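Okay, so the method finally has a name, and the name is "look, rest, look." I wanted something with an acronym. Boglárka says if I have to explain an acronym to my own mother it's a bad acronym, so look, rest, look it is, and it's already on the draft.

Let me back up, because I skipped three nights of writing in here and future me will be annoyed. The whole idea is that before the policy is allowed to reach for anything, it has to hold the hand still over a plain surface and let the wrist view settle. Then the head view gets its turn. Then the wrist view again, and only if the two wrist readings agree does the model get to commit to a grasp. It sounds so dumb when I write it down! It's basically what my grandfather did before he'd pick up a full cup of coffee. But the old version (the one we called Kelemen, after the street with the good bakery) would just lunge with whatever guess it had first, and most of its bad guesses came from that first half second.

We use the gray wood-grain table for the resting part, with nothing between the fingers and the thumb. I was worried the streaks in the grain would confuse it, and I still kind of am.

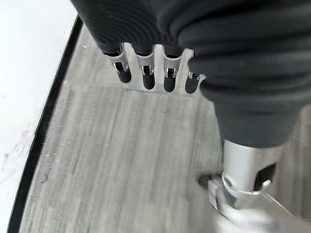

Anyway, the other thing I was fretting over was the thumb. Four fingers in a row are easy enough for the model to find, they sit side by side and the black tips are nice and distinct. The thumb is its own creature. In the Ovier labels we'd been marking the thumb by its tip only, and the model kept deciding the thumb was somewhere out past the sleeve. So I relabeled the whole batch with the base of the thumb marked too, which took me two evenings and most of a bag of pretzels, and the agreement score got better by 6 points. Six points for pretzels! I told everybody in the hallway. I told a guy delivering toner.

Boglárka was less impressed. She wants to know how much of that is the new labels and how much is the resting step, and of course she's right, I changed both at once like an undergrad. So now I owe her a run with the old labels and the new step, and another the other way around. I put it on the whiteboard under her handwriting so it would look more serious.

The part I'm really happy about is the aisle. Tables are one thing, but we always said this had to work on office furniture, with doors that open into your way and things on shelves at awkward heights. So the second half of the study is storage: an open cabinet door, something dark blue lying flat on the shelf, something light blue up on top, and the model has to say which one it could get to from where it's standing and which one it would have to move for. No grabbing yet, just saying. I thought the open door would be the hard bit. The hard bit is the light blue thing on top! In our first set of answers it kept calling the cabinet top "shelf," so every answer about the top came back as an answer about the shelf, and I spent a whole lunch convinced the head camera was broken before I read the text properly.
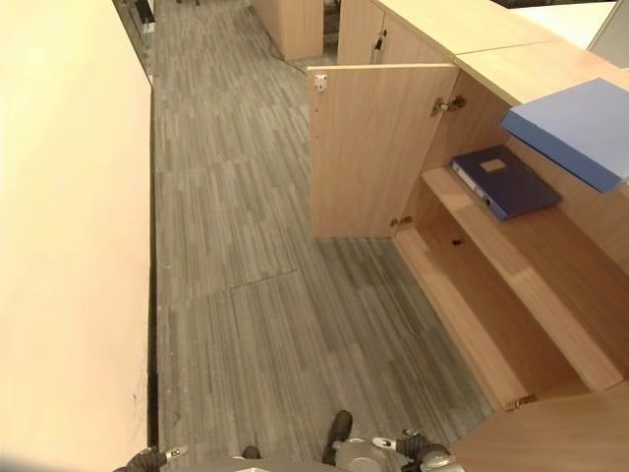
Boglárka Lengyel
Research engineer, Zolwood project

There, she made me paste her signature block in so I'd stop spelling it without the accent. Fine. It's in my diary now, Boglárka, it's official, the accent is safe.

She has a theory about the door, by the way. She thinks the model treats the inner face of an open door as one more piece of cabinet you could put things on, and that it only gets sorted out when the hinges are in view. I said hinges are tiny, how could that matter, and she just shrugged and queued up 17 runs with the hinges masked out. She's like that. I'd have argued for an hour and she's already got a job number.

If she's right, then the resting step should help here too, because a second look from a slightly different spot shifts how the door lines up with whatever's behind it. I had not thought of that at all. I wrote it in the margin of the Beltonine notes (those are the ones for the write-up, the green notebook, do not lose it again) and drew a box around it, and then another box.
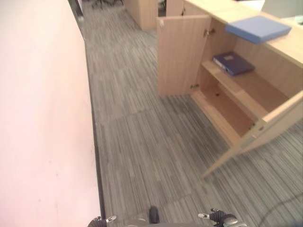
Zolwood, Sat 5 October

Putting a proper heading on this bit since it's past midnight and technically a new day. I couldn't sleep, so I opened the results from my phone like a crazy person. With the hinges masked, the model missed the door in 11 of the 17. Eleven! I woke up the cat. Boglárka is going to be unbearable and I'm going to buy her a pastry.

Still no idea what it means for the write-up. The draft is due in November and the label comparison isn't even started, and I'd like to see the hinge thing again on a different cabinet before I believe it all the way. Also need to fix "top" versus "shelf" in the prompts, also need to call Mom back, also we're out of pretzels.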